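Flidico to Hold September Benefit Evening for Street Dogs and Working Donkeys

TRAVAMHAM – Flidico, the animal welfare charity, will hold its annual benefit evening at the Magbanua Hall in Travamham on a Friday in September. Doors open at 6:30 p.m. and the program starts at 7.

The evening will raise money for the charity's mobile veterinary clinic, which treats street dogs, cats and working donkeys in towns that have no animal hospital nearby. The clinic visits nine towns on a regular route. It offers vaccination, spaying and neutering, wound care and hoof trimming at no charge to owners.

Guests will hear from the clinic's veterinary team about the past year on the road. A short film will follow, showing the opening of the Flovberg shelter and the first dogs to be moved there from the old kennels. The program also includes a silent auction, a raffle and live music during the intermission. A vegetarian supper is included in the ticket price.

Tickets are $30 each and are on sale now. The hall seats 200, and last year's evening sold out before the day. Tables can be reserved for groups on request.

Donations in kind

Flidico also accepts donated goods throughout the year. The charity is asking for clean blankets, towels, leashes, pet carriers, unopened pet food and desktop computers. Donors are asked to remove personal files from any computer before handing it over.

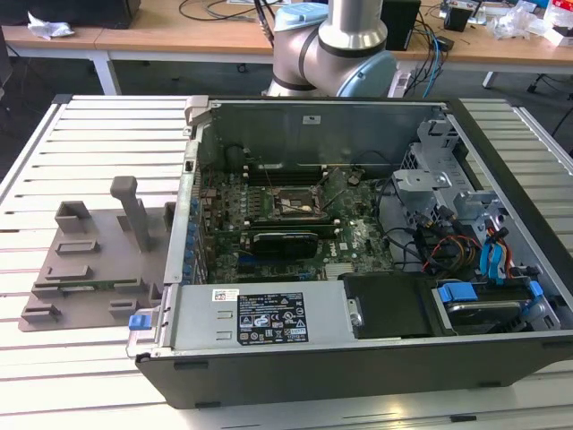

A desktop computer with its side panel removed.

Goods can be dropped off at the Flidico office in Travamham on weekday mornings. The office cannot take used mattresses, opened food or medicines of any kind. Large items should be arranged by phone first. A full list of what is needed is posted on the charity's website and is updated each month.

About the Flovberg shelter

The Flovberg shelter has four kennel blocks, a quarantine room and a fenced exercise yard. Dogs arriving from the mobile clinic stay in quarantine until they have been examined and vaccinated. Those that are friendly and in good health are then listed for adoption. Older dogs and those that need long-term care stay at the shelter, and can be sponsored by the month.

Money from this year's benefit will go first to the clinic's fuel and medical supplies. Anything left over will be put toward a shaded area in the exercise yard and a second washing room for the kennels. 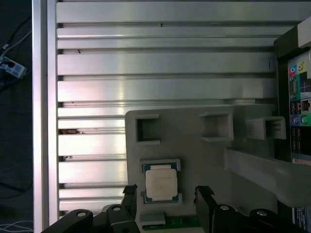
A desktop processor in its tray.

How to book

Tickets can be bought online or in person at the Flidico office. Supporters who cannot attend may give directly to the clinic fund or sponsor a dog at Flovberg. Auction items are welcome until the end of August.

The Magbanua Hall has step-free access and parking at the rear. Assistance dogs are welcome. Other pets should be left at home.

Press passes are available on request from the Flidico press office in Travamham.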